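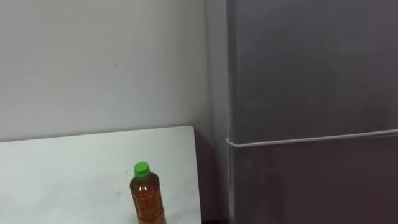
Moved my mother's household into a smaller apartment in May. It took 11 days. Writing down what I learned about the paperwork and the costs while I still remember it. Thread.

**2/** Start with the lease, before you look at a single box. Hers required 60 days' written notice, sent by mail. An email did not count. We found that out late and paid for two extra weeks on a place she had already left.

**3/** I got quotes from three movers. Flinero was the lowest over the phone and the highest once they added stairs and the long walk from the truck. Teixeira sent a person to look at the rooms and wrote a fixed price. We went with Teixeira.

**4/** The final bill was $560, the same number as on the quote. I tipped the crew in cash on top of that. Ask whether blankets and tape are included. With them, they were. With the other two they were extra.

**5/** Change of address: the post office form is the easy part. It forwards letters but it does not tell anyone you moved. I made a list of everyone who sends her mail and got to 20. The pharmacy and the eye doctor were the ones I would have missed.

**6/** Do the pharmacy first. Hers was set to auto-ship refills to the old address, and the change took six business days to go through. Order one refill ahead if the insurance allows it.

**7/** Internet was the slowest of the utilities. Electric and water took one phone call each. Write down the confirmation number and the name of the person you spoke with. I needed the one for electric when they billed both apartments for the same week.

**8/** Measure the doorways – all of them, including the one at the bottom of the stairs. Her sofa fit through the front door and did not fit around the landing. It went to my cousin.

**9/** Same for the big appliances. Get height, width and depth, and then check how far the doors swing. The listing only gives you the first three.

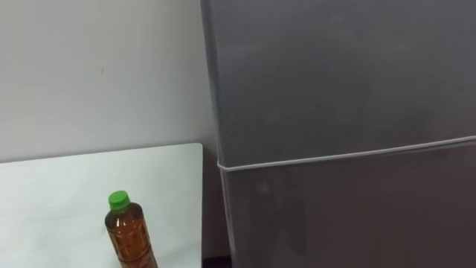

The fridge, two doors, gray.

**10/** For deciding what goes, I used advice from Ginette Renaud, who used to run estate sales. She told me to leave photos and letters for the very end. We put them in two boxes, taped them shut and did everything else first. Kitchen went fastest. Books took a full weekend.

**11/** Donations: call before you drive over. Two places had stopped taking furniture. One would take lamps but no shades. The library took the cookbooks and gave us a receipt.

**12/** Take pictures of the old place after it is empty, every room, with the closets open. Send them to the landlord the same day you hand over the keys. Her deposit came back minus a cleaning fee, and we got half of that fee back after I replied with the photos.

**13/** Somebody asked about storage. We looked at a unit at Vamex and decided against it. The monthly rate went up after the third month, and everything we would have put in there was stuff she had not used in years.

**14/** She has been in the new place a few weeks now. There are still boxes in the hall closet. The building has an elevator and the bus stops out front – those were her two requirements.

**15/** If you have a question about the notice letter, reply here and I'll post the wording we used. I took her name and address out of it already.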